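The Town Prize

The village of Clavudberg had one bus, one pond and one prize. The prize was awarded every September for the best-kept street, and since there were only 2 streets it went back and forth between them with very little fuss. Upper Street won in the odd years. Lower Street won in the even years. Everyone clapped and there was soup.

Then a letter came from Nilent.

Nilent made paint, or had bought a company that made paint, and it wished to put its name on the prize. In return it would give 3000 to the winning street. The letter didn't say 3000 of what. The mayor read it aloud in the hall and people on both sides of the aisle began to look at each other's hedges.

It was an even year. Lower Street felt that the matter was therefore settled. Upper Street said, with great politeness, that it had never heard of any arrangement, and could somebody show it the arrangement in writing. Nothing had ever been in writing. That had been the beauty of it.

My aunt lived on Lower Street, at the pond end, and I was spending that summer in her spare room on the understanding that I was finishing a novel. I had 2000 words. They had been the same 2000 words since spring, and I had started to resent them the way you resent a guest who won't go up to bed. So when my aunt handed me a scraper and pointed at the fence, I went.

We scraped until supper. The next morning Upper Street had window boxes. Every house had them, all the same red geraniums, as though they had come up overnight out of the sills. My aunt stood at the corner with her coffee and studied them for a long time.

"Bought," she said.

By noon she had been to the Šimkus shop and was back with something on order. The Šimkus shop sold fishing line, bread and whatever the other shops in the county had sent back. It did very well out of that month. It sold the same brass door knocker to both streets, in secret, and when they all went up in the same week there was a fight in the bakery line that people still describe with their hands.

Lower Street painted its curbs. Upper Street painted its curbs and its drainpipes. Lower Street washed the pond, or at any rate went into it with rakes and came out looking pleased. A man on Upper Street took down his own shed, which he loved, because from a certain angle it leaned. I saw him that evening sitting on the place where it had been.

The bus driver, who lived in the next town and had no stake in any of it, began to slow down as he came through. He said it was like driving through somebody's mouth right after the dentist.

A consulting firm called Listex was hired by Nilent to do the judging. Up to then the judge had been the priest, who was shortsighted and went by whose turn it was. Listex sent a form ahead. Each street would be scored out of 100, with points for "curb harmony" and points for "interior readiness," and it was this second item that finished us off. Interior readiness! Could they come inside? Could they open things?

My aunt believed they could open things. She emptied every cupboard she had onto the bed in the spare room, which was my bed, and I slept for a week beside the good tablecloths. What she couldn't fold she gave away. What she couldn't give away went into baskets, and the baskets had to be placed where a stranger from Listex would find them and think well of us. 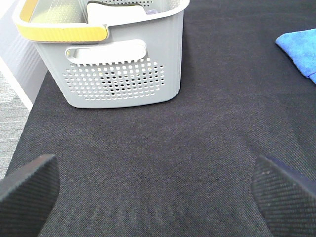 The gray one with the yellow handle band, after my aunt gave up on wicker.

The judges came at ten in the morning, a man and a woman in matching jackets. They walked up Upper Street and down Lower Street, writing. They didn't go into a single house. My aunt had left the front door open with a chair against it, and I watched her watch them go by. They stopped at the pond and the woman took off one shoe and shook a stone out of it, and that was as long as they stopped anywhere.

The result arrived by mail. Both streets had scored 100. In the event of a tie, said the letter, the award would be held over, and Nilent looked forward to a long and colorful partnership.

We had the soup anyway. The two streets sat on opposite sides of the hall until the bread ran out on the Upper side, and then somebody's child carried a loaf across, and after that it was harder to tell who was where. The man with no shed was offered three sheds. He took the worst one, and it leans beautifully.

I went home with 2100 words. My aunt read them on the platform while we waited for the bus and said they could do with a scrape.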